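Journal > Kitchen > June
June, by Gizella Deák

Up at 6.30. Wiped down the granite before anything else. The speckle hides crumbs well, so I go by hand and not by eye – one pass with a damp cloth, one with a dry. Dezső wants the worktop resealed this year. The Bondik quote came to 316 and I have not answered it.

The stainless-steel toaster stays out on the counter. I considered the cupboard again and measured the shelf: 30 cm deep, enough for the body but not for the plug.

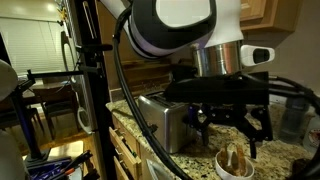 Takács, June

The small white bowl remains the right size for bits and pieces. It has a smooth rim and rinses in seconds. The larger ones from Trarik take up half the drying rack and have gone to Piroska.

Brushed steel marks easily. I wipe along the grain with a barely damp cloth, then dry it. Crumb tray emptied, slots left alone.

Still to do: descale the kettle, find the spare fuse, reply to Bondik. Bianka is coming at four for the mixing bowls – the lids are in the hall.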